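4. Materials and Procedure

4.1 Textile stock

The items used in the sorting trials were drawn from a mixed lot of small household textiles collected at the Skelotport site. The lot contained socks, wash cloths, headbands, knitted cuffs, baby garments and cut pieces of fabric that could not be assigned to any garment. Anything with a zipper, a metal button or a hard print was removed before numbering. The remaining 200 items were washed once without softener, dried flat, and conditioned for 7 hours in the folding room before they were handled again.

Each item was given a paper tag during intake, and the tag was removed before a trial. Intake records list the fiber content when a sewn label was present. When no label was present the fiber field was left blank, and no burn or solvent test was carried out. This decision limits what can be said about fiber blends in Section 5, but it kept the items intact for the repeat trials.

Items were assigned to one of 3 surface classes: smooth woven, open knit, and ribbed or textured knit. The assignment was made by hand and by eye under the room lights, first by Pirjo Halonen and then again by a second rater who had not seen the first sheet. Disagreements were settled by placing the item next to a reference swatch for each class. Most disagreements concerned thin jerseys with a faint rib, which look smooth when stretched and textured when slack. The final assignment used the slack state, which is the state in which textiles arrive at a sorting table in ordinary laundry work.

4.2 Work surface

Trials were carried out on a smooth white surface. White was selected after a pilot round on a gray table in which the edges of dark socks were hard to follow in the records. The drawback of white is that pale items lose their outline, and the cream and off-white part of the stock was coded with lower confidence for that reason. The surface was wiped with a dry cloth between blocks. Lint was collected on the cloth and weighed with the Pretosow scale at the end of each block, but the quantities were too small to separate from scale drift and they are not reported.

The surface was not padded. Common guidance for hand folding recommends a soft board, which holds a garment in place while a sleeve or edge is turned in. A soft board also grips ribbed fabric more than woven fabric, and this would have confounded the surface classes with the support. On a smooth surface both kinds slide easily, and the difference in how they gather when pushed can be attributed to the fabric with more confidence.

4.3 Starting condition

Laundry seldom reaches the table flat. Earlier work in this series used items laid out square to the table edge, and the resulting fold times were shorter than those recorded in homes. In the present study each item began in a crumpled state. The crumple was produced by placing the item in a cotton bag, turning the bag end over end 7 times, and tipping it onto the surface from a fixed height. The item was not touched after it landed. If it came to rest over the table edge, the drop was repeated and the first drop was struck from the sheet.

Crumpling was scored on a coarse scale of 3 levels. Level one describes an item with its outline visible and one or two soft folds. Level two describes an item in which part of the outline is hidden under the item itself. Level three describes a compact heap in which the outline cannot be followed. Finer scales were tried with the Wekach scoring sheet and were abandoned when the raters failed to reproduce their own scores after a break.

Ribbed knits behaved differently from the woven stock in this step. The ribs resist bending across their length and give way along it, so a ribbed piece tends to roll into a tube or to gather into ridges. Woven pieces formed sharper creases with flat panels between them. The distinction matters for the person folding, who must find a corner before anything else can be done. On a woven piece a corner usually projects from the heap. On a rolled knit it is often turned under, and has to be found by feel.

4.4 Order of work

A trial consisted of locating an edge, lifting the item clear of the surface, lowering it in an opened state, smoothing it, and placing it in the stack for its class. Items without a recognizable garment shape were stacked flat and were not folded. The stack order followed the Erdős table drawn up for the pilot, in which each class is interleaved with the other two so that fatigue does not fall on a single class. Two short breaks were allowed in each session, and the stack heights were recorded before each break.

Color was noted at intake in plain terms: white, gray, blue, pink, and so on. No color chart was used. Pinks gave the most trouble, as the lot contained several that ranged toward peach or salmon and the raters did not use these words consistently. They were merged into a single pink group for analysis. Figure 2 gives a view at the work surface with a piece from this group.

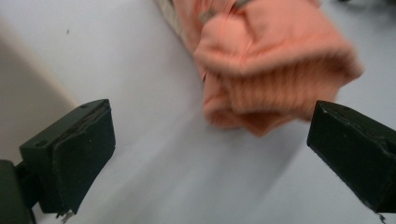 Figure 2. Crumpled salmon-pink fabric on the white work surface. The texture is blurred by motion.

Why were the items washed without softener?

Softener leaves a coating on the fibers that lowers friction between layers. A coated knit opens more readily when it is lifted by one edge, and the effect varies with how much product the fabric has taken up. Leaving it out removed one source of variation between items of the same class.

4.5 Coding of records

Records were coded in two passes. The first pass marked the start and end of each step listed in Section 4.4. The second pass marked the number of regrasps, defined as any release of the item followed by a new hold before the item reached its stack. A change of hold while the item hung free was counted as a regrasp only if the first hold was fully released.

Records with motion blur were retained if the class and color of the item could still be determined from the surrounding part of the record. Blur affects the ribbed class more than the woven class. Fine ribs merge into streaks, and a textured knit can then be mistaken for a printed or brushed fabric. For this reason the surface class was always taken from the intake sheet and never from the record. The crumple level was taken from the first clear view after the drop.

4.6 Excluded items

Items were excluded from the analysis when a seam opened during handling or when the intake tag could not be matched to the sheet. Excluded items stayed in the stack order so that the interleaving was preserved, but their times were not used. Paired socks were treated as 2 separate items and were not matched at the table. Matching is a search task with its own time cost, and combining it with folding would have obscured the effect of surface class. The remaining items were returned to the lot at the end of the January session, washed again under the same conditions, and stored flat in open trays until the repeat trials.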